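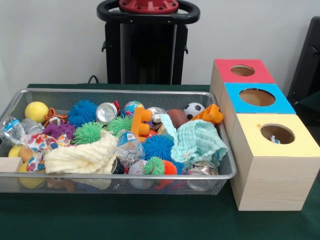 Baltemis Waxed Linen Cord, 7 m Hank

Product code: 647
Availability: in stock
Sold by: the hank

Four-ply linen cord, lightly waxed, for stringing beads, knotted necklaces and bracelet work. Fits beads with a hole of 1 mm or larger. The cord holds a knot without glue and can be doubled through most glass and ceramic beads. Hanks are cut to length at Undham and are supplied as one continuous piece.

Composition: 100% linen, beeswax finish
Diameter: 0.8 mm
Length: 7 m
Colours: natural, slate, walnut, dark red

Sorry, walnut is currently sold out. Please check back in February.

Shade varies slightly between dye lots. If you are making a set, order all the cord for it at one time. Lots cannot be matched afterwards. 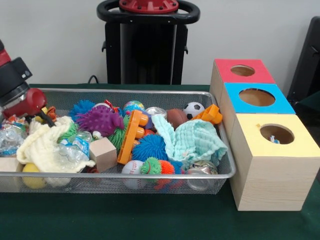
Áine Kavanagh
Stringing materials buyer, Latport

Notes on use

Cut the end at an angle and press it flat between finger and thumb before threading. A needle is not needed for holes over 1.5 mm. For smaller holes use the Dunleavy twisted wire needle, medium, which takes a single thickness of this cord.

For a knotted necklace allow three times the finished length. Heavy stone beads need more, and I would add a further 40 cm for anything with a pendant. Draw each knot up against the bead with an awl — tweezers will flatten the wax and leave a pale mark.

Do not soak. The finish can be renewed by running the cord over a block of plain beeswax. Store away from direct heat.

Also available on a 129 m spool, natural and slate only. Spools are sent separately from other items and cannot be returned once the seal is broken.

Related items: Dunleavy twisted wire needles; Dunleavy bead awl; Baltemis beeswax block; cord ends, brass, 2 mm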